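The Man Who Won't Sand Your Deck

Jul 24, 2020 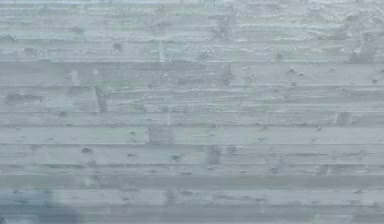 Weathered boards, gray going on green. Leave them alone, says our man.

The most sought-after deck man in Vedolcombe spends a good part of his week talking people out of hiring him. He has asked us to leave his name off this, on the grounds that the phone rings enough already, and it did ring, twice, before he had the lid off his coffee.

"They want it to look new," he says. "I say, how old is the deck? They say 30 years. I say, how old are you? And then there's usually a silence."

He came to the trade sideways, after a stretch at the lumber yard in Drultside, where he sold stain to people he suspected would be back for stripper. The yard had a whole aisle for it. He remembers the names on the cans better than the names of his coworkers. "Every one of them was called something like Autumn Saddle. I never met a saddle that color."

What he sells now is mostly repair. He replaces rotten joists, resets steps, and bolts railings back onto the houses they've been drifting away from. What he doesn't like to do is sand the top. Gray wood, he says, is mostly just wood that has been outside. Sun breaks down the surface, rain carries some of it off, and what's left goes silver if you're lucky and the color of dishwater if you live here.

And the green?

"Algae. It's not out to get you. It's slippery in the shade, so scrub the part you walk on. Soap, a stiff brush, go along the boards. Then go inside and have lunch."

He has opinions on pressure washers, most of which we can't print. The printable one is that a pressure washer is a chisel that anybody can rent for a weekend. He was called out in May to a house on the Tanoli road where the owner had cleaned his deck so well that it had grown fur. "You could have brushed it. He was proud of it, too. He'd done the picnic table to match."

Does he ever agree to a full refinish? He does, and he quotes high. The last one came to 726 square feet, wrapped around a house on three sides, and took him most of a month on account of the weather. The customer chose a reddish brown. By the following spring the south side had started to peel, as he'd said it would, and he got a call asking whether it was under warranty.

"I said the sun's not under warranty."

For those who can't be talked out of it, he has a procedure. Pour a little water on the boards in a few places. If it beads up, the old finish is still working and you can put your wallet away. If it soaks in, you could put on a clear penetrating oil, thin, and wipe off what hasn't gone in. He doesn't recommend a brand. He was once sent a free bucket of something called Pastent and has been using it to hold the garage door open.

The part of the deck he'd like people to look at is the part they never do. Take a screwdriver, he says, and get underneath, where the frame meets the house. Push the tip into the wood. If it goes in easily, stop worrying about the color. He has seen nearly 2000 decks by his own estimate, an estimate he revises upward during the second coffee, and the ones that scared him tended to be freshly painted.

"People paint it right before they sell. I don't say there's a connection."

We ask about his own deck. He looks out the window for a while. He doesn't have one, it emerges. He has a concrete slab with two chairs on it and a view of the neighbor's deck, which was stained last summer in something close to orange.

"I wave," he says. "We get along fine. He's never asked me a thing about it."

The phone goes again. It's someone in Drultside with a railing, and for a railing he'll get his boots on.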